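Vostano 회원 게시판 > 규정·제도 토론 > 포장 표시

제목: 세로쓰기 제품명과 다국어 병기 표시에 관한 의견을 구합니다
작성자: derkach_label
조회 744 / 댓글 9

회원 여러분께 안녕하십니까. 생활용품 포장 표시 업무를 담당하고 있는 회원입니다. 본 게시판의 운영 취지에 따라 실무상 쟁점 한 가지를 공유드리고 의견을 청하고자 합니다.

당사는 현재 튜브형 용기 제품군의 표시 지침을 개정하고 있습니다. 기존 지침은 제품명을 가로 방향으로 배치하는 것을 원칙으로 하되, 용기의 폭이 좁은 경우에 한하여 세로 방향 배치를 허용하고 있었습니다. 그러나 디자인 부서에서는 진열 효과를 이유로 전 제품의 제품명을 세로 방향으로 통일하자는 안을 제출하였습니다.

검토 과정에서 다음의 문제가 제기되었습니다. 첫째, 제품명을 회전하여 배치할 경우 읽는 방향을 아래에서 위로 할 것인지, 위에서 아래로 할 것인지에 대한 내부 기준이 없습니다. 둘째, 성분과 사용상 주의사항까지 제품명과 같은 방향으로 회전시킬 경우 고령 소비자의 판독이 곤란해질 우려가 있습니다. 디자인 부서의 안은 제품명 옆에 작은 글자의 단을 나란히 세우는 방식입니다.

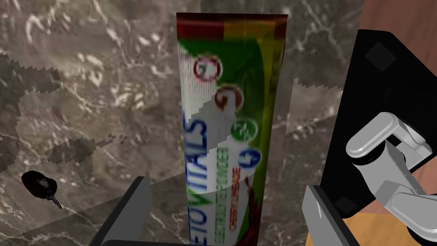 참고. 치약 튜브의 세로 방향 제품명 표기 (아래에서 위로 읽는 배치)

당사 소비자상담 창구에 접수된 표시 관련 문의는 지난 집계에서 599건이었으며, 이 가운데 글자 크기와 방향에 관한 문의가 적지 않은 비중을 차지하였습니다. 다만 세로 배치 자체에 대한 불만인지, 글자 크기에 대한 불만인지는 분류되어 있지 않아 근거 자료로 삼기에는 한계가 있습니다.

유사한 사안을 검토하신 경험이 있는 회원께서는 의견을 남겨 주시면 감사하겠습니다.

댓글 1
작성자: 잉그리드_하다드

게시글 잘 읽었습니다. 제품명과 의무 표시사항은 구분하여 검토하시는 것이 타당하다고 봅니다. 제품명은 상표로서의 성격이 강하므로 배치의 자율성을 넓게 인정할 수 있으나, 주의사항은 소비자가 실제로 읽어야 하는 정보입니다. 저희 부서에서는 제품명의 방향은 제한하지 않고, 주의사항은 용기를 세운 상태에서 가로로 읽히도록 규정하고 있습니다.

댓글 2
작성자: jodomen_pack

위 의견에 일부 동의하지 않습니다. 튜브형 용기는 사용 시 손에 쥐고 눕혀서 보는 경우가 대부분입니다. 용기를 세운 상태를 기준으로 삼는 것은 진열대를 전제로 한 사고이며, 가정 내 사용 환경과는 거리가 있습니다. 용기의 긴 변을 따라 글자를 배치하면 한 줄에 들어가는 글자 수가 늘어나 줄바꿈이 줄고, 결과적으로 문장의 이해가 쉬워집니다. 폭이 좁은 튜브에서 주의사항을 가로로 배치하면 두세 단어마다 줄이 바뀌게 됩니다.

댓글 3
작성자: 잉그리드_하다드

댓글 2 회원께 답변드립니다. 줄바꿈에 관한 지적은 수긍합니다. 그러나 구매 전 확인이 필요한 정보, 예컨대 알레르기 유발 성분이나 사용 연령에 관한 정보는 진열 상태에서 읽을 수 있어야 합니다. 두 종류의 정보를 같은 기준으로 다루는 것이 적절한지 의문입니다.

댓글 4
작성자: 미로슬라바S

인쇄 품질 측면에서 의견을 보탭니다. 곡면 용기에서는 글자의 방향보다 글자가 놓이는 위치가 판독성에 더 큰 영향을 줍니다. 튜브는 봉합부로 갈수록 납작해지고 마개 쪽으로 갈수록 둥글어지므로, 작은 글자가 측면으로 돌아 들어가면 어느 방향으로 배치하더라도 읽기 어렵습니다. 또한 배경색이 바뀌는 구간에 작은 글자를 올리면 대비가 일정하지 않습니다. 지침에 다음 내용을 포함하실 것을 권고드립니다.

가. 의무 표시사항은 단색 바탕 위에 배치할 것
나. 측면 곡률 구간에는 본문 글자를 두지 않을 것
다. 시안은 평면 출력물이 아닌 실제 용기에 입힌 견본으로 승인할 것

저희는 다항을 누락하였다가 초도 물량 500개를 전량 재작업한 사례가 있습니다.

댓글 5
작성자: derkach_label (글쓴이)

상세한 의견에 감사드립니다. 당사는 현재까지 평면 출력물로만 승인을 진행해 왔습니다. 견본 승인 절차를 추가할 경우 소요 기간이 어느 정도 늘어나는지 문의드립니다.

댓글 6
작성자: 미로슬라바S

협력사 사정에 따라 차이가 있습니다. 저희의 경우 견본 제작과 회람에 영업일 기준 18일이 소요되었습니다. 회람 대상을 줄이면 단축이 가능하나, 소비자상담 부서는 반드시 포함하시기 바랍니다.

댓글 7
작성자: 흐레프나.토프트

읽는 방향의 통일에 관하여 말씀드립니다. 책등 표기에서도 국가별 관행이 서로 다르며, 어느 한쪽이 우월하다는 합의는 없는 것으로 알고 있습니다. 따라서 어느 방향을 택하시더라도 무방하나, 동일 제품군 내에서 방향이 혼재하는 것은 피하셔야 합니다. 상자와 튜브의 방향이 서로 다른 경우도 점검 대상에 포함하시기를 제안드립니다.

댓글 8
작성자: jodomen_pack

댓글 7에 이견이 있습니다. 마개를 아래로 하여 세우는 용기와 위로 하여 세우는 용기가 한 제품군에 함께 있다면, 인쇄 방향을 통일하더라도 진열 상태에서는 서로 반대로 보이게 됩니다. 기준은 '위쪽'이 아니라 '마개 쪽'으로 기술하셔야 해석상의 다툼이 없습니다. Vuditz 양식의 도면 표기란도 마개 위치를 기준으로 작성하도록 되어 있습니다.

아울러 댓글 3의 지적에 대하여는, 구매 전 확인 정보를 외부 상자에 가로로 표시하고 튜브에는 사용 정보를 긴 변 방향으로 표시하는 절충안이 가능하다고 봅니다. 상자 없이 판매되는 제품은 별도로 정하여야 할 것입니다.

댓글 9
작성자: derkach_label (글쓴이)

여러 회원의 의견에 깊이 감사드립니다. 방향의 기준을 마개 쪽으로 기술하는 안과 견본 승인 절차는 개정 초안에 반영하겠습니다. 주의사항의 방향에 대하여는 의견이 나뉘는 점을 고려하여, 두 가지 안을 병기한 상태로 내부 심의에 상정할 예정입니다. 상자 없이 판매되는 제품의 현황은 현재 파악 중이며, 1월 심의 이후 본 글에 댓글로 추가하겠습니다.

운영자 안내
작성자: 게시판지기 로스탐

본 글은 규정·제도 토론 게시판의 운영 기준에 따라 '포장 표시' 분류로 이동되었습니다. 회원 간 의견 교환은 계속 가능하며, 특정 업체의 미공개 시안을 첨부하는 행위는 삼가 주시기 바랍니다. 분류 이동에 관한 문의는 데프네 된메즈 담당자에게 쪽지로 접수하여 주십시오.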